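Pirzada Ops
Saturday, June 25, 2022

1/ ok budget thread bc three of you asked and I keep typing the same thing in DMs. we're planning the second pack & weigh station at Pirzada. notes, in no order, on my phone, sorry

2/ the robot is the line everyone looks at. Fine. look at it. then look at the stuff next to it, thats where our March number went wrong

3/ scale first. ours is a plain counter scale with a keypad. Does it talk to anything? ask before you buy the second one. We priced the station like it did. the adapter plus the software hours were a separate quote from Disen and it landed after sign off. not fun

4/ scanner. you already own handhelds, robot has hands, so hand it a handheld, zero dollars. that was my logic and I still mostly stand by it. Compare with a fixed overhead scanner from Allier, which needs a bracket, a light, and a person to aim it. Put both in the sheet as seperate options. let the boss pick

5/ cables!! scanner cord, scale cord, the wrist cabling. budget for cable guides and a spare of every single one. small line. put it in anyway

6/ crates. bought 300 of the green ones. good price, no regrets. But check the slots and the rim height against your hand BEFORE the bulk order, get 3 samples, use them for a week. We got one sample and used it for an afternoon

7/ mailers are the hard part imo. boxes sit where you put them. bags flop. They hang over the crate, they hang on the scale tray, and then what's your weight reading worth. If your volume is mostly bags tell the vendor that in the first call and send them a real pile of YOUR bags for the demo

8/ Iltach did the demo with our bags. Disen wanted to use their own. guess who got the second call

9/ Lead time. quoted 17 weeks for the arms and I'd plan the floor around that, not around the sales guy's "should be sooner". power drops, bench height, conveyor height, all of that can be done while you wait

10/ bench height!! bench and conveyor table came from two different orders. measure the bench you HAVE and put it on the PO

11/ engineering hours. I have up to 80 in the sheet for setup. finance asked why so many. because last time I wrote a nice small number and then went back to ask for more, and I'd like to never have that meeting again

12/ service contract: read what counts as a "wear part". fingers? wrist cables? get it in writing. Allier's was two lines long, Iltach's was a whole page and I liked the page better

13/ lease vs buy, still going back and forth. leaning buy the bench, scale, crates, conveyor, lease the arms. will post the sheet (minus prices) when its cleaned up. probly next week

14/ station one for anyone planning a layout
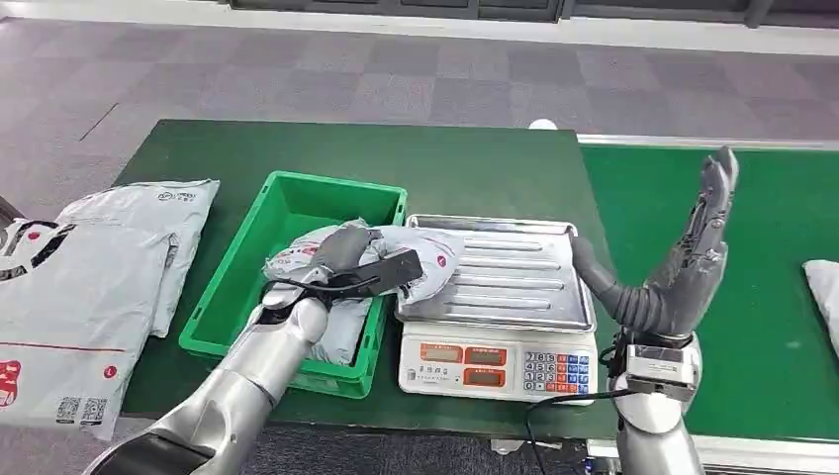
Station one. Crate, scale, mailers, scanner in the left hand.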